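Moving our training records off a shared spreadsheet

Posted in October, filed under Admin, Tools

For a long time the record of who was cleared to use which machine at Prastton was one spreadsheet with 2838 rows. Each row was a person, a course and a pass date. If an employer or another site wanted proof, someone exported the row to PDF, signed it, scanned it and mailed it. The scan proved that somebody owned a scanner.

I spent most of a month replacing this with signed digital certificates. These are my notes, mainly so I can find them again when the signing key needs to be rotated.

What a record has to hold

The old sheet mixed two kinds of data. A course result is permanent: a person passed a given version of a given course on a given date. A clearance is temporary and depends on the result, the expiry rule and whether the person still works with us. Storing both in one row meant that every expiry overwrote part of the history.

The new schema keeps them apart. A certificate has an ID, the holder's name, the course code, the course version, the issue date and the issuer's key ID. It never changes after signing. A clearance is computed from certificates when someone asks for it and is not stored anywhere.

Course version turned out to matter more than I expected. The bench handling course was rewritten twice and kept the same title each time, so the old records can't tell you what a person was taught. I marked all imported certificates for that course as "version unknown" and left it there.
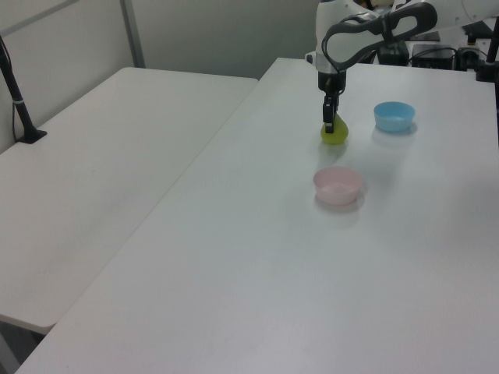

Choosing the issuer software

I tried two products. Vokgate has the better certificate designer and a decent bulk upload, but verification goes through their own web page. If the account lapses, the link in every certificate stops working. Skello has a plain designer with 3 templates, none of them attractive, and puts the full signed payload into the file. Anyone with our public key can check it offline.

I went with Skello. The templates can be fixed with a stylesheet, and a dead verification link can't be fixed by the person holding the certificate.

The one real complaint I have is the batch limit. Uploads are capped at 200 rows, and a file with one bad row is rejected whole, with an error that names the column and leaves out the row number. I wrote a small script that splits the export, validates each row locally and writes the failures to a separate file. Most of the failures were dates with the day and month swapped. A smaller group was names.

Names

The old spreadsheet had been through at least one export in the wrong encoding. Kovačević, the outside firm that teaches our electrical course, appeared under four spellings, one of which contained a question mark. Halldóra Nørgaard had passed the same course under what the sheet considered to be two different people, neither of them spelled correctly. She found this out when the system told her she had no clearance, and she was more patient with me than I would have been.

The fix was dull. Everything is now UTF-8, normalized to NFC before signing. The normalization step is easy to miss. An accented letter can be stored as one code point or as a letter plus a combining mark. They look the same on screen and produce different signatures. 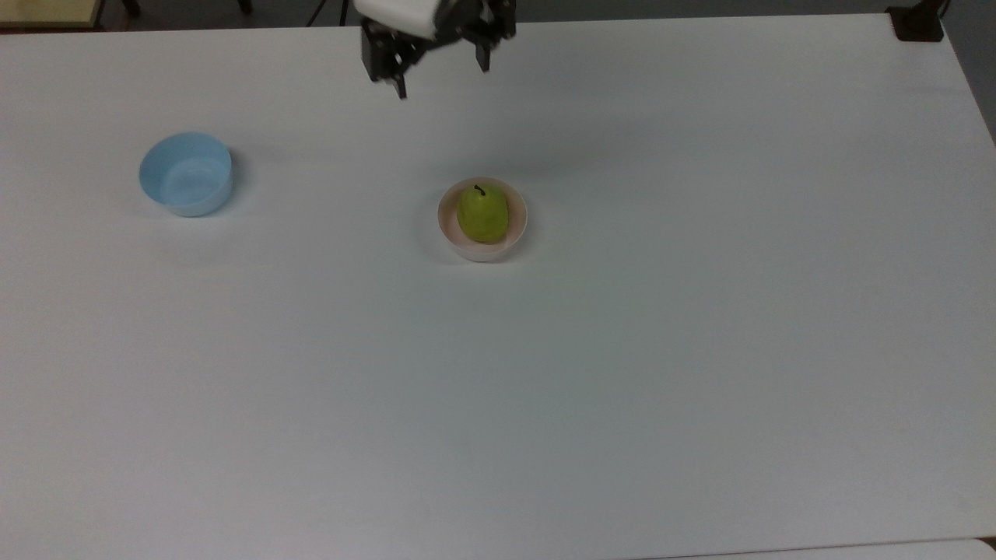
Matching on name was a mistake in any case. Holders now get an internal ID at first registration, and the name is just a field. If a name changes, we issue a new certificate that points to the old one and mark the old one as superseded.

Revocation

A signed file can't be recalled, so there has to be a list. Ours is a static JSON file containing the IDs of revoked and superseded certificates, signed with the same key and rebuilt every night at 2:00. A verifier who is offline uses the last copy they fetched. The list carries its own timestamp, and our checker shows a warning when the copy is more than a week old.

Still open

The private key sits on a hardware token in a locked drawer, with a second token at another site. I have not yet tested a restore from the second one. I also need to decide whether the revocation list should give a reason for each entry. "Superseded" and "revoked for cause" are different things to an employer, but publishing the second says a lot about a person in a public file. For now the field is left blank, and anyone who needs the reason has to write to us.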